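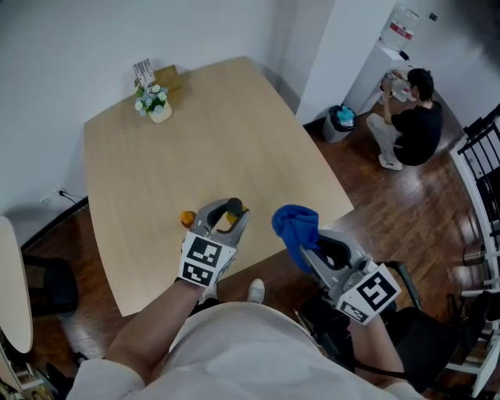
A session at the Uvemard office, with the hand-held grippers in use at the conference table.

I went over to Uvemard in February expecting to write about arms and motors, and came home with a notebook full of stuff about clocks. Bear with me, it's more fun than it sounds!

The news first. The small team there has released Mansour, the software it uses to turn recordings from hand-held grippers into something a robot can learn from. It's free for labs and schools, and there's a paid version for companies. It went up just after 9 in the morning, while I was still hunting for a place to park.

If you haven't come across this way of working, you hold a gripper in each hand and do ordinary table jobs with them. Pick up a cloth, put it down, move a bottle along a bit. The black and white square patterns on the blocks let the software work out where each gripper is and which way it's tilted, and all of that becomes training material for the part of the robot that decides how to move. I had a turn and I was hopeless. My left hand was fine but my right kept wanting to do everything first.

Jyoti Yadav wrote most of the tracking code, and she sat me down in front of her screen to show me what goes wrong. The patterns are easy to read when they face the camera. Turn your wrist while you're wiping something and they slide out of view, and the old version of the software would simply guess. Sometimes it guessed that the gripper had jumped to the other side of the table and back again. A robot trained on that picks up the jump as well, so you'd get a nasty little twitch halfway through a wipe.

Mansour marks those stretches as doubtful and tries to fill them in from what came before and after. If it can't find a smooth path that a human arm could have made, it throws the stretch out and tells you why. I liked the "tells you why" part. There's a plain text report for every recording, and I could read it without help – I can't say that about most of the software on my own laptop.

Then there are the clocks. Each gripper keeps its own time and so does the camera, and they drift apart over a long session. Fletcher Pryor spent most of the summer on this and he's still a bit cross about it. His fix looks for moments when both the picture and the gripper's own sensor agree that the fingers have closed, and lines everything up from there. In the last round of checks the team ran 2,400 recordings through it and kept 93 per cent of them. I asked what happened to the rest, and he said a good chunk were people starting before they'd pressed record. I felt seen.

Soft things are the hard part, by the way. A bottle stays the same shape when you pick it up and a cloth doesn't, so the planner can't just aim for one spot and close the fingers. The new release lets it look at up to 128 possible grasps on a piece of fabric, score them against what people did in the recordings, and go with the best one. Meriem El Ouafi looks after the planner and she was pretty frank that it's still slow. On the office computer it takes six seconds to choose, and you do stand there wondering if it's gone off for lunch. She wants that down to a blink before the next version.

I also asked whether all this only works on Uvemard's own gear. Mostly yes, for now. Anjani Khoo is writing a connector for Ultico arms and let me have a peek at it, and it runs, though the wrist angles come out flipped every so often and she has a sticky note on her monitor that just says MINUS SIGN?? There's a Nullico one planned after that. No dates for either.

One gripe from me. The set-up guide assumes you already know how to calibrate a camera, and if you don't, you'll lose an afternoon to it. I passed that on and was told a friendlier version is being written, with pictures, and with the colour settings explained properly this time.

The download is on the Uvemard site along with a small set of sample recordings, so you can have a go at the tracking and the reports without owning a gripper at all. Start with the cloth ones. The team is after bug reports too, especially from anyone working under odd lighting, and Jyoti says she reads every one.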